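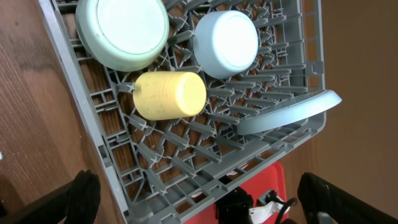 Chapter 3. Clearing the Table: Your Team's First Long Task

Long tasks break in the middle. That's the whole chapter really, and if your team remembers one thing from the first weeks of the Brotlow Cup build, make it that one. So far you've done single moves. Close the fingers, lift, let go. Fine. Now string them together and every small slop from move one shows up again in move six. Look at how dishes sit in a rack. A bowl goes in upside down and that's pretty forgiving, a bit of tilt and it still rests on the tines. The plate has to stand on edge between them, so the wrist angle matters a lot more. And a cup on its side, like the yellow one lying across the tines, do you count it as done? Your team needs to settle that BEFORE anyone scores a run. Write it in the log. Teams that skip this argue about it in December.

What you should be able to do after this chapter:

Split a table-clearing job into steps and name each step the same way every time
Write a "done" rule for each step that two people would score the same
Pick which arm does what, and say why
Record a set of demonstrations and throw out the bad ones
Read a failure log without blaming the motor first

Words to know: step, handoff, done rule, reset, demonstration, drift.

Before you start. You need the two-arm bench from Chapter 2, calibrated, plus the Zinelent practice software on the team laptop. Check the calibration again even if you did it yesterday. Cables clear of both arms. One person on the stop key the whole time, and that person does nothing else -- no phone, no notes, no helping with the cups.

3.1 The job

Table clearing is the Brotlow Cup's middle event. Teams get 12 minutes on the bench, setup included. Dishes to the rack, trash to the bin, food scraps to their own tray. Sounds like chores and it is. But it forces you to sort, and sorting is were most first-year code falls over. A cup with crumbs in it isn't ready for the rack. It has to be emptied first, so now you've got an order problem on top of a grasping problem. 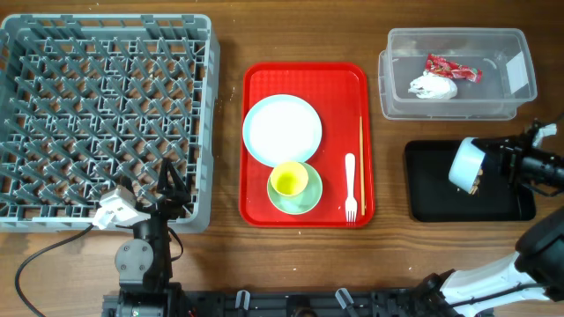 Figure 3.1 Emptying a cup over the black tray. Rack at left, bin for trash at upper right.

Notice the order question in Figure 3.1. The rack has nothing in it yet, and a plate, a saucer and a second cup are still on the red tray. Would you have emptied the cup first? Some teams do all the dirty items, then all the clean ones. Others just take whatever is closest. Both can score well. What doesn't work is switching plans halfway through, and we've seen plenty of that.

Also the fork and the chopstick. Thin, flat, low to the tray. Leave them for Section 3.4, they need there own grasp.

3.2 How much practice data?

More than you want to collect. The Nilsuwan club team, coached by Man-lok Lai, logged roughly 1,000 demonstrations in one season and kept far fewer. Lai's rule for them was simple: if the driver hesitated, toss it. A hesitation gets learned just like anything else. You won't need that many for this chapter. Record 11 good ones of the pour step only, then stop and look at them together before recording any more.

Try it now (pairs, one bench)

1. On paper, list every step to get one crumb-filled cup from the tray to the rack.
2. Write a done rule for each. Short. "Cup empty" is not a rule -- how many crumbs is empty?
3. Swap lists with the other pair. Mark any rule you could score two ways.
4. Fix those, then copy the final list into the team log under Flunine Worksheet 3A.

Keep the list handy. Section 3.3 starts from it.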